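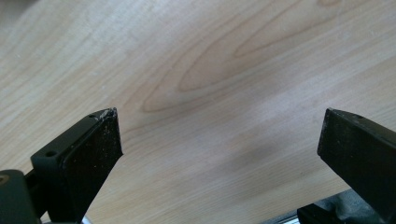
Top surface, upper half, with the big cathedral figure and part of the knot.

September, bench notes, started at ten to nine with tea.

Right, the pale top. I have been looking forward to this one since it came in and it did not disappoint! The figure is lovely. There is a set of long nested ovals running up towards the right, slightly darker tan on a creamy ground, with the innermost loop coming to a rounded tip that points left. Then the outer lines just follow it round, one after another, like contour lines on a walking map. Away from that the grain goes fine and straight and you would hardly know it was the same piece.

Still have not settled what it is. Maple was my first thought, birch my second, and I went back and forth all morning. The job sheet only says "light top, desk, Grimshaw", which is the name of the building it came out of and no help at all. Going to put both down with a question mark and ask for the old order if anyone still has it. Same goes for solid or veneer. The long edges have been lipped so they tell me nothing, and I don't want to go digging about in a screw hole underneath until somebody says I may. Treating it as veneer until proved otherwise, so NO coarse paper and nobody is to go near it with the belt sander, please.

Condition. Much better than the sheet suggested. It has a smooth, slightly satin look where the light falls across it. A scatter of pale specks and dusty marks here and there, so the first job was simply to clean it and see what was left.

Cleaning, in order:

Dry brush first, soft one, along the grain. Then a barely damp cloth, wrung out hard, and a dry one straight behind it. Most of the specks went with that, which cheered me up no end. What stayed was a little run of tiny pale dots towards the front edge that I could feel with a fingernail. Old paint, I think, the sort of mist you get when someone rolls a ceiling and doesn't cover the furniture. Plastic scraper, held nearly flat, and they popped off one by one. Very satisfying. I did 31 of them (yes, I kept a tally in pencil on the offcut, it was that sort of morning) and there are a few left by the back corner for tomorrow.

Stopped for lunch.

Afternoon: finish tests. Did these on the underside, at the back, where it will never be seen, four little patches marked out in masking tape.

Patch A, Plillo oil, one thin coat. Goes on beautifully and the grain wakes up at once, but it has gone yellow, more than I would like. On an oak top I'd be delighted. On this it loses the creaminess, and the creaminess is the whole point.

Patch B, Zunura water-based, matt. Stays pale, very pale in fact. Raised the grain a touch, so it would want a light rub between coats. Looks a bit chalky from the side. May settle as it cures -- check again in the morning.

Patch C, Zunura water-based, satin. Same stuff with a bit more life in it. My favourite by a distance. It is very close to what is on the top now, close enough that I had to tilt the lamp to tell them apart.

Patch D, paste wax over nothing. Nice to touch, hopeless for a desk. Only did it because the tin was open.

So C, unless anything horrid happens overnight. The open question is whether the top needs refinishing all over or only a freshen-up. I put a drop of water in three places and watched it for 8 minutes by the clock. Two of the drops sat up round and proud the whole time. The third, over on the straight-grained side where I suppose an elbow used to go, had flattened out by the end and left a faint ring that faded once I'd wiped it. So the finish is sound in most places and thin in one. I'd love to get away with a gentle scuff and 2 thin coats over everything. It would be a shame to take it back to bare wood when so much of it is good.

On the knot: there is a small dark spot up near the top of the figure, just right of the middle. Looks knot-like. I ran a thumb over it and it is level and tight, nothing lifting, nothing to fill. It stays exactly as it is. Amia want the desk for their front room and the note with the job asks for "marks removed", so I have written back to say the knot is part of the wood and it'd be a crime to touch it. Worded more politely than that.

Light: the raking lamp from the left is far better than the overheads for this job. With the overheads on, the straight-grained side goes completely blank and you can't see a scratch until you are on top of it. With the lamp low everything shows. Found one long hairline scratch that way, about a hand's width, running with the grain. Shallow. The scuff should take it out.

To do next:

Last of the paint dots, back corner.
Look at patches B and C in daylight, before the sun comes round to the bench.
Thumbnail test on C once it has had 7 hours at least.
Find the fine grey pads. There was a full box on the shelf by the sink and now there isn't.
Chase the old order for the species.
Ring Amia about the knot if they don't reply.

Temperature in here was fine all day, bit muggy after three. Left the top flat on the padded battens with a clean sheet over it, tape patches facing down and clear of the battens. If you need the bench, lift it from both ends, it is heavier than it looks and it does like to flex in the middle.

Later, twenty past five: peeked at C. Dry to the touch and still pale. Really pleased with this!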